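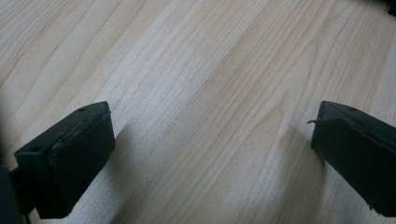

Livros infantis em casa: como mantê-los vivos por muitos anos

Adoro livros ilustrados e adoro ainda mais vê-los gastos de tanto serem lidos! Mas entre gasto e desfeito há uma boa distância, e com alguns truques de cozinha e oficina dá para salvar quase tudo.

Páginas rasgadas
Esqueçam a fita-cola comum, que amarelece e deixa uma mancha pegajosa. Usem papel japonês fininho e cola de amido, aplicada com um pincel macio. Uma tira estreita chega. Ponham papel vegetal dos dois lados, um peso em cima, e deixem ficar até ao dia seguinte.

Capas peganhentas
As capas plastificadas limpam-se com um pano de algodão mal humedecido em água e uma gota de detergente da loiça. Passem logo outro pano seco. Nas capas de tecido, só borracha branca macia, em movimentos leves — e muita paciência.

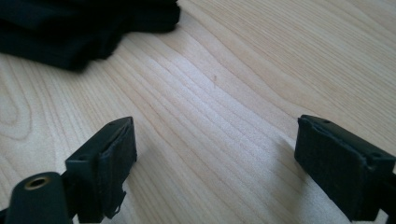 Tecido preto dobrado, sobre a mesa de madeira clara.

Lápis de cera nas ilustrações
Que clássico! Raspem o excesso com um cartão de plástico, sempre na mesma direção, e depois passem a borracha. Alguma cor fica, e eu até gosto (no nosso exemplar há um urso com bigode verde desde fevereiro e já ninguém o imagina sem ele).

Cheiro a mofo
Abram o livro em leque dentro de uma caixa com tampa, com uma taça de bicarbonato ao lado, sem tocar no papel. Para uma caixa média uso 200 gramas. Três ou quatro dias costumam bastar, mas espreitem a meio.

Lombadas soltas
Cola branca de encadernação, pouca, espalhada com uma agulha de tricô por dentro da lombada. Um elástico largo segura tudo enquanto seca. Fiz isto numa sexta-feira à noite a quatro livros de seguida e soube-me lindamente!

Arrumação
Os mais altos deitados, os pequenos em pé, sem apertar. E longe do radiador, por favor.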